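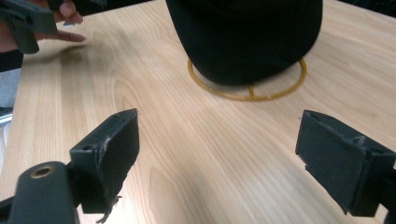

**Does the cap have to go back on the ring the same way up each time?**
Set it down with the crown up unless the sheet for that station says otherwise. Either way up, keep the fabric clear of the table edge.

## 4. Placing and turning the cap

This section covers the soft-goods station of the Thampi tabletop set. It applies to a baseball cap with a curved brim and a fabric crown.

### 4.1 Before you start

1. Wipe the tabletop with a dry cloth. Do not use polish – it makes the fabric slide.
2. Push the crown out from the inside with your fingers until the panels hold their shape.
3. Check the brim for a hard crease. Replace a creased cap (part 467).

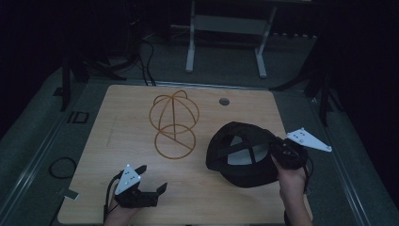 *Photo: Anqi Hou / Skoltance*

### 4.2 Turning the cap over

1. Take hold of the cap at the back edge, opposite the brim.
2. Lift until the crown clears the wood.
3. Turn the cap over so that the lining faces up and let the brim come to rest on the tabletop.
4. Release the back edge last.

**Note:** The outline drawing shows a crown above a round brim. Use it as a guide to position only. It does not match the cap in size.

**Caution:** Do not pull on the seam tapes inside the crown. They are stitched at the ends and tear away under load.

### 4.3 Returning the cap

1. Turn the cap crown up.
2. Lower it straight down – dragging it sideways moves the ring.
3. Smooth any deep folds in the fabric.
4. Enter the turn on form 2993. Retire the cap after 21 sessions.

For storage between sessions, see Section 5.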